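关于 Liang 项目第二阶段进展及 Enilport 开放日参观情况的报告

报送:Unthorpe 基金项目管理部
执笔:韩俊豪(Dradstead 办公室)
日期:2019年10月31日

一、先说结论

贵部上次来函要求在拨付下一笔款项之前,由我方派人到 Enilport 现场看一次,并就项目是否按计划推进给出意见。我和 Tuulikki Pesonen 参加了他们的开放日,之后又多留了一个下午看后台。意见如下:项目在做事,数据也确实在积累,但开放日上展示的东西和申请书里承诺的东西之间有一段距离,这段距离在对方的材料里基本看不出来。我建议款项分两次拨,条件写在第七节。

我事先说明,我对这类演示一向不太信。过去几年看过不少机械臂叠毛巾、递杯子的展示,观众鼓掌,回去之后就没有下文。贵部如果觉得本报告语气偏冷,可以参考 Tuulikki 的意见,她对这个项目的评价比我高,我在第六节转述了她的看法。

二、项目背景(供新接手的同事参考)

Liang 项目由 Enilport 的团队承担,负责人是崔胜利,硬件和现场部署由 Krešimir Golob 负责。项目目标是让一台双臂设备在普通家庭和二手物品捐赠点里整理杂物:把堆在桌上、地上的东西一件件拿起来,按类别放到不同的箱子里。申请书里写的应用场景是旧玩具和日用品的回收分拣,因为这一类东西形状乱、软硬都有、包装又多,工业线上那套办法用不上。

他们的技术路线是先由人拿着手持夹爪干活,把动作和画面录下来,再拿这些录像去训练设备。这样做的好处是采集的时候不用搬整台机器进家门,坏处后面会讲。

第二阶段的任务书里有三项:完成4000段有效的采集记录;在捐赠点做一次公开演示;提交一份在没见过的环境里的测试结果。截至本报告,第一项完成了一半,第二项算是完成了,第三项没有完成,对方说法是“数据正在整理”。

三、开放日当天

开放日设在 Enilport 一楼大厅,下午两点开始。现场布置比我预想的讲究,展板很多,签到处还发了印着 Liang 字样的帆布袋。来的人里有几位捐赠点的工作人员,其余主要是学生和附近的住户,还有一些带孩子来的。

演示分两段。第一段由崔胜利讲解,讲得清楚,没有夸大其词的地方,这一点我愿意替他说句公道话。他讲到手持夹爪的时候请观众上来试,有个小孩夹了好几次才把一只毛绒兔子夹起来,全场都笑了。我倒觉得这是当天最有信息量的一幕:人拿着这个工具都费劲,机器学的又是人拿着这个工具的样子。

第二段是设备自己动。桌上摆了七件东西,设备把它们分到两个箱子里,中途停了一次,由 Golob 走过去按了一下复位,然后继续。最后七件都进了箱子,其中一件放错了类别。主持人宣布演示成功,大家鼓掌。

我当场记下了几个问题,逐条写在下面,对方的答复也照录。

第一,桌上的七件东西彼此之间都隔着距离,没有一件压着另一件。我问崔胜利,这和申请书里写的“成堆杂物”是不是一回事。他承认不是,说堆叠状态下的抓取还在做,开放日为了稳妥用了分开摆放的版本。我问为什么展板上没有写明,他说展板是宣传同事做的。

第二,七件东西是不是训练时用过的。答复是其中四件用过,另外几件“同类型但不同个体”。我请他指给我看哪四件,他指了,我拍了照留底。放错类别的那件不在这四件里面。

第三,中间那次停顿算不算失败。Golob 的说法是设备检测到异常后主动停机,属于安全功能。这个说法本身没有问题,但如果按他们自己任务书里的定义,需要人走过去按一下的,应当记为一次人工干预。现场大屏幕上的“干预次数”一栏始终没有变。我后来问到这件事,他们说屏幕上的数字是人手更新的,当时没有人去改。

第四,桌布。这一条看起来小,但我觉得要写进来。演示桌铺的是一块平整的深色厚布,四角用夹子固定在桌沿上。东西放上去不会滑,夹爪碰到布面也不会把布带起来。我问能不能换一块普通桌布再来一遍,对方说今天时间不够。

开放日四点多散场。离开之前有一位捐赠点的女士问我,这台机器什么时候能送到她们那里用。我说我只是来看的,不清楚。她说前年也有人来问过她们需不需要机器,问完就没有音讯了。

四、后台和实验室

散场之后我们去了二楼。这里的气氛和楼下差很多,桌子上到处是线,地上有几个敞着口的纸箱,里面是备用的夹爪零件和换下来的软垫。谭柏熙带我们看了采集流程。他是组里日常管数据的人,说话直接,我们问什么他答什么,有几处答得比崔胜利还要坦率。

流程是这样的。采集员去到一户人家或一个捐赠点,双手各拿一个夹爪,夹爪上有镜头,然后照着任务单干活,干完一段存一段。回来之后由谭柏熙和另一位同事逐段看,把没有录全的、镜头被手挡住的、动作中断的删掉,剩下的才算有效。

目前有效记录是2000段。谭柏熙给我看了删除的清单,删得不少,理由栏填得很认真。就这部分工作而言,我没有什么可挑的。我翻了一些记录,和清单对得上。贵部如果要找这个项目里做得扎实的地方,就是这里。

问题出在这2000段是从哪里来的。任务书写的是“覆盖多种真实居住和工作环境”。我让谭柏熙按地点排了一下,大部分来自 Enilport 自己的样板间和 Dradstead 的一个捐赠点,真正在住户家里录的只占一小部分。样板间里的东西是组里买的,翻来覆去用,同一只毛绒熊我在不同的记录里看到很多回,耳朵都磨秃了。他们给这只熊起了名字,我就不写进报告了。

谭柏熙解释说,进住户家里麻烦,要提前约,要签同意书,约好了人家又改时间。样板间随时能录,月底数字不够的时候就多录几天样板间。我理解他的难处,但这恰恰说明数量指标在把采集往容易的方向推。贵部当初定4000段这个数,我猜是为了好考核,现在看它考核的是段数,别的没有考核到。

另外有一件事要说明。采集记录里有没有住户的个人信息,我专门查了。信件、照片墙、带地址的包裹,这些在他们的规定里是要遮盖或者整段删除的。我抽看的记录里没有发现明显的问题,但规定本身只有一页纸,没有写谁负责复核,也没有写存多久。Tuulikki 认为这个必须补,我同意。

五、住户家里的采集

以下内容单独列一节,因为我觉得这里才看得出这个项目到底有多难,也看得出对方为什么在开放日上不拿它出来讲。

住户家里的桌面和楼下演示桌没有多少共同之处。我看的那些画面里,毛绒玩具压着纸盒,纸盒压着别的玩具,布面是皱的,颜色鲜艳的包装挤成一团。软的东西没有固定形状,趴着的、侧躺的,从夹爪的角度看过去经常分不清哪里是一只的结束、哪里是另一只的开始。穿了衣服的毛绒玩具尤其麻烦,夹住衣服算不算夹住了玩具,采集员之间的做法都不一样,有人重新夹,有人就那么提起来。
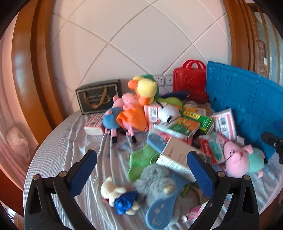 我问谭柏熙,设备在这样的条件下试过没有。他说试过,在二楼自己搭了一堆类似的东西,结果“不太好看”。我请他给数字,他说要问崔胜利。崔胜利说这批测试当时没有按正式流程记录,所以给不出能负责的数字。我追问能不能给一个不能负责的,他笑了笑,没有给。

这个态度我有两种理解。一种是他谨慎,不愿意让半成品的数字流出去;另一种是数字差到不方便说。我倾向于两种都有一点。无论哪一种,任务书第三项要的正是这份结果,拖到现在没有交,按合同已经可以算逾期。

从技术上讲,我的疑问集中在几处。

一是夹爪本身。手持的夹爪和设备上装的夹爪外形相近,但人拿着的时候手腕会自然地调整角度、加力、松一点再夹,这些微小的动作有多少能被录下来、又有多少能在机械臂上再做出来,对方没有拿出对照。Golob 说两者“在机械上是等价的”。我不是搞机械的,没有能力反驳,但我在楼上看到他们正在换软垫,换下来的和新装的厚度不一样。我问旧软垫录的数据还能不能用,他说能,语气没有他说上一句话的时候那么肯定。

二是软物和硬物混在一起时的顺序。人去收拾一桌东西,会先拿上面的、大的、好拿的,腾出地方再拿别的,遇到一只盒子被玩偶压住会先把玩偶挪开。这种判断在任务单里没有要求采集员说出来,录像里只有动作,没有理由。崔胜利认为数据足够多了之后设备会自己学到顺序。也许会。我见过好几个项目都是这么说的,到结题的时候换成了“未来工作”。

三是分类。玩具和日用品混放的时候,一只空的纸盒算包装还是算物品,一支管状的东西是玩具还是牙膏还是护手霜,采集员看一眼字就知道,设备要么能读字,要么靠猜。目前的类别表里有一栏叫“其他”,我看了一下,进“其他”的东西多得不像话。捐赠点的人告诉过我,她们最不缺的就是一个装“其他”的箱子。

四是速度。开放日上七件东西用了多长时间,大屏幕上没有显示,我也没有掐表,所以不报数。凭印象,旁边那位捐赠点的女士要是自己动手,早就做完去喝茶了。对方会说速度是后面优化的事,这个我可以接受,但申请书里有一段关于节省人力的测算,是按照和人一样快来算的,那一段现在没有任何依据,建议贵部在对外材料里不要再引用。

六、Tuulikki Pesonen 的不同意见

Tuulikki 看过本报告的草稿,认为我对采集工作写得太少,对演示写得太多。她的意见我征得同意之后概括在这里。

她认为,开放日本来就是给公众看的,用简化过的场景无可厚非,真正应该拿来评判项目的是楼上的数据和流程。数据管理做到谭柏熙这个程度,在她看过的同类项目里属于少见的。即使设备最后不成,这2000段经过清理的记录本身也有价值,别的团队可以接着用。她还指出,住户家里的记录虽然占比小,但质量比样板间的高,里面有大量真实的堆叠和遮挡,这种素材花钱也不一定买得到。

她的建议是全额拨款,同时要求对方把后面的采集全部转到住户家里。

我对她说的前半部分没有异议。后半部分我不同意的地方在于,全额拨了之后,我们手里就没有让对方转向的办法了。住户家里的采集已经在任务书里写过一次,写了也没有做到。至于数据的价值,要公开了别人才用得上,而现有的同意书里没有公开这一条,等于每一户都要回头再签。谭柏熙算过回头补签的工作量,他的原话是“不如重录”。

我们两个人讨论到最后也没有完全一致,所以第七节的建议是我个人署名的,Tuulikki 另附了一页说明,随本报告一并寄出。

七、对拨款的建议

建议把下一笔款项拆成两半。

前一半可以现在拨,用途限定在住户家里的采集和数据规定的修订。具体要求是:剩下的2000段全部在住户家里或捐赠点完成,样板间的记录从现在起不再计入;同意书改版,写明保存期限和是否可以公开;数据规定里指定一位复核人,不能由采集员自己兼任。

后一半等任务书第三项交了再拨。测试的做法我和 Golob 初步谈过,他没有反对,但也没有书面答应,所以这里写得细一点,免得以后各说各话:

地点由我方选,对方事先不知道是哪里,只知道城市。
物品由住户自己的东西组成,不做挑选,不提前清理,桌布是什么样就什么样。
堆放状态保持原样,有压着的就让它压着。
任何一次人走近设备、碰设备或者碰物品,都记为人工干预,由我方的人来记,不用大屏幕。
全程录像,包括停机和复位的时间。
结果无论好坏都写进报告,不接受“当日状态不佳”重来。

最后一条 Golob 提了意见,说设备有硬件故障的时候应当允许重做。我认为可以,但故障要有日志,而且第一次的结果也要保留。

时间上我提议放在二月。崔胜利希望再晚一些,理由是春节前后约不到住户。这个理由是实在的,不过他在谈第一项进度的时候用的是同一个理由,而春节一年只有一次。我的意见是二月不动,实在约不到,就在 Dradstead 的捐赠点做,那里平时就堆满了东西,负责人也愿意配合。

八、经费使用

账目由我方财务另行出具意见,这里只说我在现场看到的几处。

设备采购和合同一致,序列号核对过。样板间的装修费用比预算高,超出部分从差旅里调剂,差旅之所以有余,是因为去住户家里的次数少。这和第四节说的是同一件事,在账上又看到了一遍。

开放日的宣传费用列在“成果推广”下面,包括展板和帆布袋。金额不大,科目也说得过去。但第二阶段的成果里目前能推广的是数据,展板上讲数据的只有一块,放在楼梯拐角。

采集员的报酬按段计算。我建议改为按时间计算,或者至少把住户家里的单价提上去。按段计酬的情况下,一个采集员没有任何动力去碰一张堆得满满的桌子,他会去录那些几下就能收拾完的。谭柏熙说他向上反映过,还没有答复。崔胜利当着我们的面说可以考虑,请贵部在下次沟通的时候追问一下“考虑”的结果。

九、风险

人员方面,数据这一块过于依赖谭柏熙一个人。清单、删除标准、目录的命名方式,都在他的脑子里和他自己写的一份说明里,那份说明我看了,别人接手要花很长时间。他提到明年可能要去读书。崔胜利表示会安排交接,没有给出人选。

技术方面,前面讲过的不重复。补充一点,设备的夹爪开合宽度有限,捐赠点里常见的大件毛绒玩具、整箱的书、带提手的硬壳箱子,能不能拿、怎么拿,任务书里没有写,申请书里的插图倒是画了。建议让对方出一份“不处理的物品”清单。有了这份清单,捐赠点的人才能判断这台机器对她们有没有用。

对外口径方面,开放日之后本地有一篇报道,标题用了“机器人管家”。对方说没有这样自称过,我在现场也确实没有听到。但贵部作为资助方的名字出现在报道里,如果二月的测试结果不理想,这个标题会被翻出来。是否需要请对方更正,由贵部决定。

十、附件和后续

随本报告寄送:开放日现场笔记(手写,已扫描);按地点排列的采集记录汇总表,由谭柏熙提供;Tuulikki Pesonen 的补充说明;测试办法草案,供贵部修改后发给对方。

汇总表里有几行地点写的是“待确认”,我已经请谭柏熙补齐,收到之后单独发给贵部。Golob 答应提供新旧软垫的规格对照,目前还没有收到,我下周再催一次。

韩俊豪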